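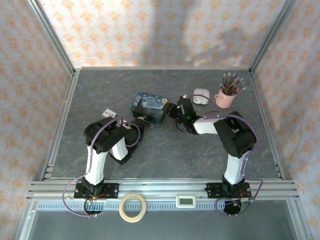
How long do you let bread dough rise in a cold kitchen? Longer than the recipe says, and in my house that usually means most of the morning.

Home | Recipes | Garden | About

We moved out to Bokeswood in June, when any old dough would puff up while I hunted for the pans, and I got a little spoiled by it. Now the kitchen sits at almost 53 degrees when I come down, and my poor loaves just sulk in the bowl! I've started mixing on Thursday night and leaving everything under a towel till breakfast — it gives the bread a nice tang, too. Then it goes in for 40 minutes, and I try (I do try) to wait before cutting it.

My next one will be the rye from the back of the Adden flour bag, with a spoonful of molasses and more caraway than they ask for.

6 comments | 345 shares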